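Início | O projeto | Relatórios | Equipe | Contato

Projeto Wangate - relatório parcial da turma de robótica
Última atualização: 29 de julho de 2019

3. Coleta de demonstrações

Na primeira etapa tentamos ensinar o braço Nemach por controle remoto, com dois manípulos. O resultado foi fraco. O operador não sentia o contato com o objeto e fechava a garra cedo demais. Uma tarefa de meio minuto levava quase 4 minutos, e boa parte das gravações precisou ser descartada.

Em junho mudamos para a garra de mão. A pessoa segura a ferramenta, faz a tarefa com os próprios movimentos e a câmera presa a ela registra tudo do ponto de vista da garra. O braço não precisa estar presente, o que permitiu sair do laboratório e gravar em cozinhas comuns. A tarefa escolhida foi limpar a mesa: cascas de laranja, lenços de papel amassados, embalagens vazias.
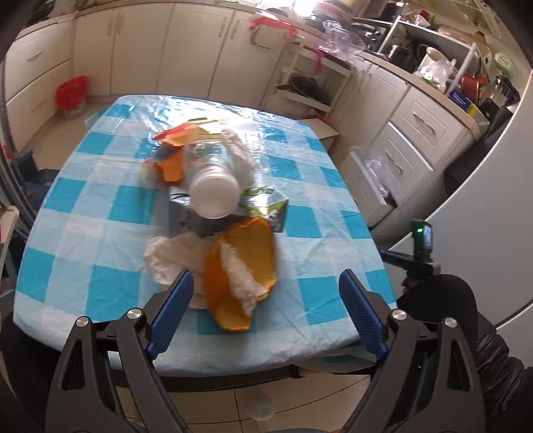 Cada demonstração começa com a garra aberta, a alguma distância da mesa, e termina quando o operador a traz de volta a essa posição. No total ficaram 78 demonstrações válidas. As que tinham perda de rastreamento foram retiradas antes do treino.

O material que mais deu trabalho foi o papel. Uma casca de laranja tem borda e volume, e as almofadas da garra encontram onde apertar. O lenço amassado cede, e se a pessoa aperta de lado ele só escorrega pela toalha. Combinamos então descer sempre na vertical e fechar devagar. Embalagens metalizadas causaram outro problema - o reflexo muda a cada quadro e a estimativa de posição fica instável.

4. Diferenças entre operadores

Cada integrante do grupo gravou em separado, com a mesma instrução por escrito. Mesmo assim os hábitos apareceram nos dados. Um de nós pegava primeiro o que estava mais perto, outro começava pelos objetos maiores. Para o modelo isso é ruim, pois situações parecidas recebem ações diferentes. Fixamos a ordem (do mais perto para o mais longe) e regravamos 20 demonstrações.

Também limitamos a velocidade da mão. O braço não acompanha um movimento brusco de punho, e a trajetória gravada fica impossível de reproduzir. 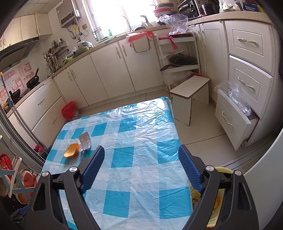
Palacios comentou, ao ler a versão anterior deste relatório, que fixar a ordem resolve a inconsistência mas esconde um defeito: se um objeto cair no meio do caminho, o modelo nunca viu ninguém voltar para buscá-lo. Sugeriu gravar erros de propósito, com a recuperação incluída.

Aceitamos a sugestão em parte. Gravamos 5 sequências em que o objeto é solto e apanhado de novo. É pouco para medir efeito no treino, e por isso ficaram em uma pasta à parte.

5. Pendências

- Recalibrar a câmera da garra e comparar com a calibração antiga.
- Converter as trajetórias para o formato do simulador Elberg.
- Testar a política treinada no braço Nemach, primeiro só com as cascas.
- Decidir se a abertura da garra entra como valor contínuo ou só aberta/fechada. Por enquanto está contínuo.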